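We use cookies to remember your basket and improve your visit. Accept / Manage settings

Block and Bin Questions

Can I keep my blocks in a metal bin?

You certainly can, and plenty of our Dilmont customers do! Carol Whitlock swears by a big grey one with sloping sides, as the blocks slide down to the middle and you're not forever fishing in corners. Do tip it out now and then, though, as chalky dust likes to settle on the floor.
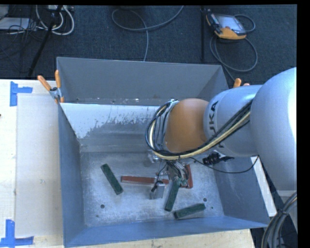 Should I sort the green ones from the reddish-brown?

Only if you enjoy it (Wakana Ichikawa does, bless her). Mixed colours store perfectly well together.

How do I clean off the white powder?

A dry brush first, then a damp cloth, and leave everything out to air for 40 minutes or so before you put it away.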